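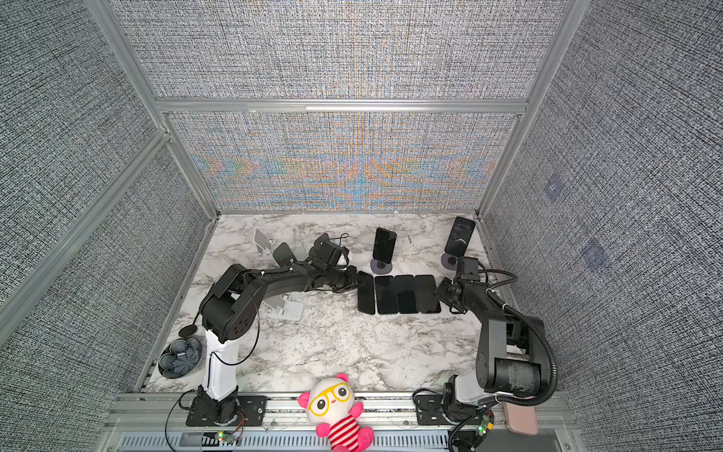 Marble pattern, gray walls.

Last updated in October

I gave up on sleep trackers the month mine told me I'd had a great night. I had been up until four with a stomach bug. The app, Flusteo, gave me a score of 70 and a little green leaf.

My friend Magdolna Deák swears by hers. She says it changed her life, and when I asked how, she said she goes to bed earlier now. Fine. So does my uncle, and he owns a clock radio.

What bothers me is how sure these things sound. A wristband feels you lying still and decides you were in deep sleep. I lie still when I'm worrying about the car insurance. I'm very good at it. 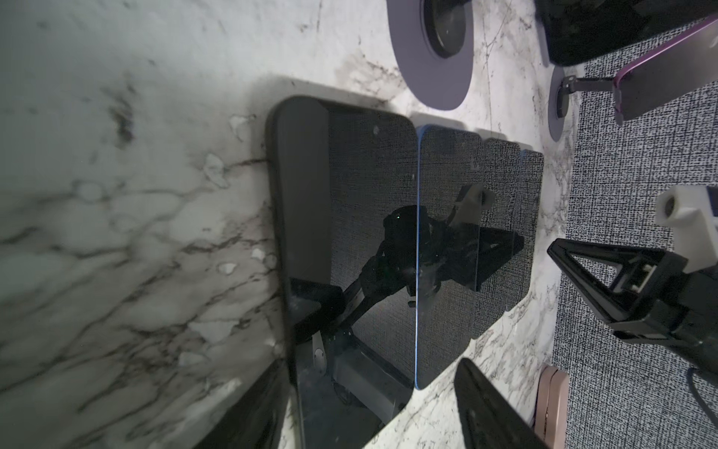 Then there's the subscription. The band was cheap enough, but the "insights" cost extra, and after 3 months of paying I had learned that I sleep worse after wine and better on vacation. I could have told them that for free.

I did try to be fair. I wore the Flusteo on one wrist and a borrowed Firodeo on the other for a week and wrote both scores on the back of an envelope. They agreed on one night. On another, they were so far apart that I wondered if my arms had gone to bed separately.
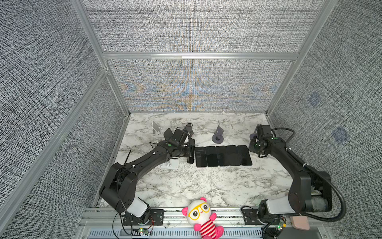 A tall post on the left and a crossbar along the back.

Ákos Kun left a comment on my last post saying the trend matters more than any single night. Maybe. But a trend made of bad guesses is still something I'd want to see checked, and I couldn't find a word about checking anywhere in the app's help pages. I found plenty about sharing my leaf with friends. 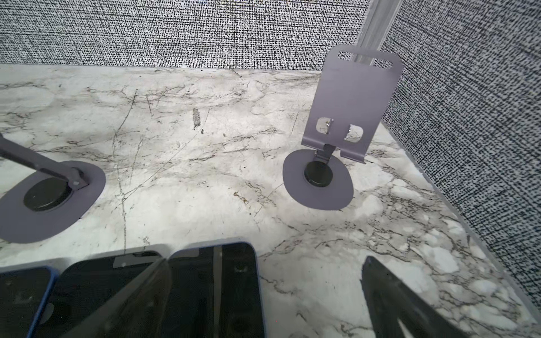
The worst part was the mornings. I'd wake up feeling okay, look at the number, and start feeling tired. Since I put the band in a drawer I've had good nights and lousy ones, and I find out which by getting up. If you love yours, keep it. I'm not getting mine back out.

Recent posts
Do I need a smart kettle? (no)
Canderley mattress, one year in
421 unread newsletters
The Somogyi diet and other things my cousin sent me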